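I got Shoshana Oyelaran on the phone for what was meant to be five minutes, and we ended up talking for 28! She teaches robots by hand at Puvik, which means she picks up a gripper and does the chore herself, over and over. "My record is 14 takes of one bowl," she told me. "By then my wrist has opinions."

She started in January on remote control, with a rig from Uveck, and didn't love it (neither did I when I tried one). "You feel like you're wearing oven mitts. With the gripper in my own hand I can tell when I'm squeezing too hard."

Bowls on the flowered tablecloth:
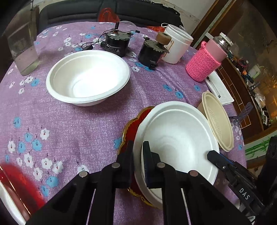
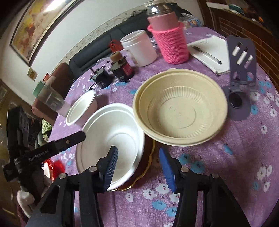
Does she throw out the takes she fumbles?

"I keep the ones where I recover, and I dump the rest the same evening."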